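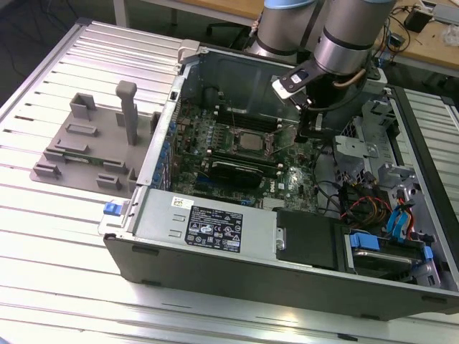

Students from the Pennington College robotics club will show a robot arm working on desktop computers at the Brindden Repair and Reuse Day on Sat 6 July. The project, called Emov, looks at whether a single arm and gripper can take the useful parts out of an old office computer and put them back into another one. The team works with the tower lying on its side and the side panel off, so the arm can reach down to the motherboard from above. A grey 3D-printed plate sits beside the case to hold parts.

Emov started in December as a summer project and now runs as an after-hours elective. There are six students in the team, from Years 10 to 12. They meet in the college workshop and are supported by Flekov, a Brindden firm that refurbishes office equipment for schools and community groups.

Flekov handles more than 1,000 desktop computers a year, and all of them are opened by hand. The firm supplied the club with 30 retired towers for practice and has agreed to look at the results when the project finishes. It has no plans to use the students' system in its own workshop at this stage.

The students chose to begin with memory modules and the processor. Both can be reached without removing the drives or power supply. Memory is held by latches at the ends of each slot and has to be lifted straight out. The processor is harder. The retention lever must be released first, then the chip has to be picked up level and put down in the right spot on the plate. Old thermal paste makes it slippery and gets on the gripper fingers, and cleaning the fingers is now a line on the team's checklist.

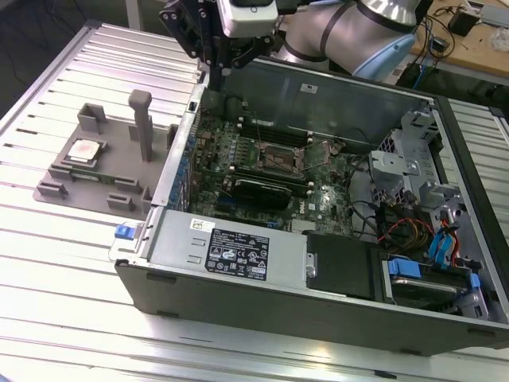 The CPU socket with its lever open. The processor rests in a square recess in the plate at left.

Most of the work so far has gone into the plate. The first version was flat, with the part outlines drawn on in marker, and parts moved when the gripper let go of them. The students redrew it with raised blocks and recesses and printed it again. The current plate is the fourth version. The files will be put on the club's web page at the end of term for other schools to download and change.

"We thought the programming would take up all our time, but a lot of it was measuring," a spokesperson for the student team said. "If the plate is a couple of millimetres out, the arm puts the part down in the wrong place and you have to go back and sort it out. We got pretty quick with the callipers."

Cables are the other problem. The power and data leads in a tower never sit quite the same way twice, and the team has not yet asked the arm to unplug any of them. Drives, graphics cards and power supplies are still taken out by students using ordinary tools. The team hopes to try a drive carrier next term, as the plastic handle gives the gripper something to hold.

At the Brindden event there will be four demonstrations, each followed by time for questions. Visitors can also open a tower themselves at the bench next door, with hand tools provided. The demonstration area will be roped off while the arm is moving, and children need to stay with an adult.

Entry is free and no booking is needed. Old desktop computers can be dropped at the Flekov table on the day. Please remove or wipe any drives before bringing them in. Monitors and printers cannot be accepted.

Schools that would like to visit the workshop or borrow a printed plate can contact the Pennington College front office during term.

ENDS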